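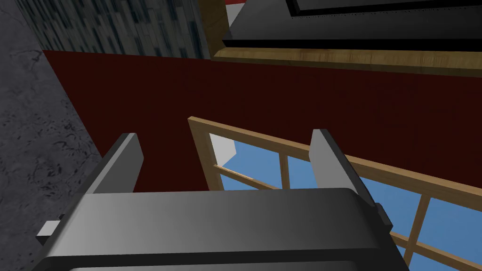 Gripper open, looking toward the window. One of the simulator views from the Westerberg open day.

Jun 7, 2023

I went to the open day at Westerberg last month and said I would write it up, so here are my notes. Westerberg is the old mill building on the river road. The robotics people have the second floor, and twice a year they let the public in. I had signed up in May, got a confirmation the same evening, and drove over with no real plan except to see the arm work and ask some questions.

Parking was behind the building and cost 7 dollars. You sign in at a desk on the ground floor, get a sticker, and take the stairs. The elevator was being used for equipment.

The first room had posters and coffee. The posters were mostly for Vinier, the group's main project, which is software for training a robot arm in simulation before anyone turns on a real one. I read two of them and gave up on the third, which was all equations.

The demonstration was in the next room, with 32 chairs set out in rows. I got there early enough for the second row. A few people ended up standing along the back wall.

Most of the demonstration was on a screen. I had expected a real arm to do most of the work, and I think the couple next to me had too, because they left partway through. I stayed, and I'm glad I did. The simulator is called Flirkance, and the view they kept up the longest was the one from the gripper itself. You look out over the top of the hand, past the two fingers, into a made-up room. There was a dark red wall, gray concrete on one side, and a window with a wooden frame and blue sky in it. It took me a few minutes to get used to. When the arm turns, the hand stays still on the screen and the room swings around it.

The presenter ran it two ways. First she drove the arm herself with a handheld controller and talked while she did it. Then she let the software drive. The job was the same both times, which was to get hold of a part and take it to a marked spot. She said a person who is new to the controller usually needs 30 tries before it starts to feel normal. The software needs a lot more tries than that, but it can do them overnight.

She also talked about why the graphics are so plain. The parts are simple shapes in flat colors, and a round part has little straight edges instead of a smooth curve. Somebody asked if that was a problem. She said the shapes are kept simple so the computer can run many copies at the same time, and that they add detail later if a task needs it. I would have liked to hear more about how they decide that, but there was another question right behind it.

During the part with the green cylinder I moved up to the side of the screen to get a better look. From the gripper's view the cylinder sits between the fingers with its flat end facing you, and it hides a good part of what is behind it, including a piece of a big orange board. I asked how the software can place something when the thing it is holding blocks the view. The answer was that it also gets the positions of the arm's joints, and for some tasks they give it a second view from farther back.
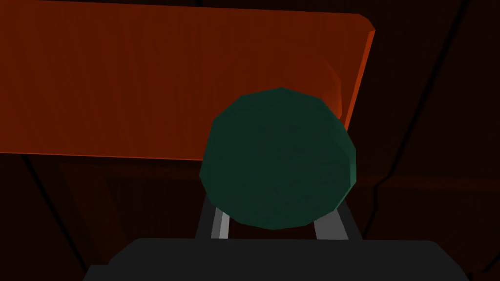 Trying it myself

After the talk they opened up two stations where visitors could drive the simulated arm. The line was not bad. You got 70 seconds, with a timer in the corner of the screen.

I did poorly. The controller has one stick for moving the hand forward and back and side to side, and another for turning it. I kept using the wrong one. My first try, I closed the fingers too soon and bumped the part away from me. My second try I got a grip on it but ran out of time. A boy ahead of me in line, maybe ten years old, finished with time to spare.

The real arm

There was one real arm, in a glass-walled room called Sinden. They ran it on the half hour for small groups. It was slower than the one on the screen, and louder than I thought it would be. It moved a block from one tray to another and back. We watched that for a few minutes and then the next group was waiting.

If you go

The next open day is in the fall and sign-up is on the Westerberg site. Get there early if you want to sit near the front. There is nowhere to buy lunch in the building, so I ate at the diner across the bridge, which was fine. Bring a sweater for the demonstration room.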